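I spent a few weeks with the Flodard service, and I promised to write my opinion of it. Flodard sells a shelf-checking robot for small supermarkets, made by Nurkia. It drives along the aisle, reads the price tags and sends a list of the wrong or missing ones. Changing a tag is still hand work.

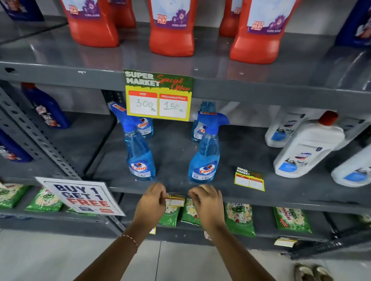 The reading is good when the tag is printed. With handwritten prices it becomes less sure, and it asked me to confirm more than 200 of them in the first round. After 3 rounds it asked much less. I also tried the Kinik app before, and there I had to type everything myself.

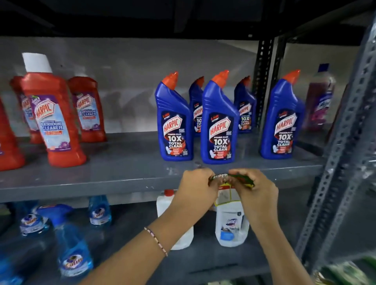

What I don't like is the setup. The manual says 2 hours, I needed 4 - and the map of the aisles had to be made again when we moved one shelf. Support answered quickly, but only by e-mail. For one small shop I would rent it, not buy it.

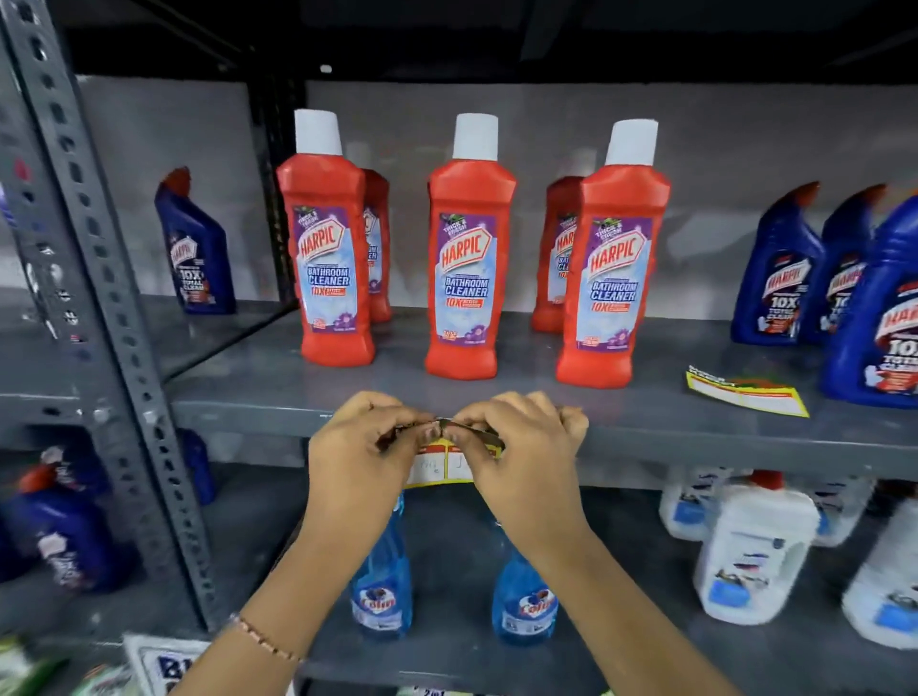

Fixing the price label on the Harpic shelf.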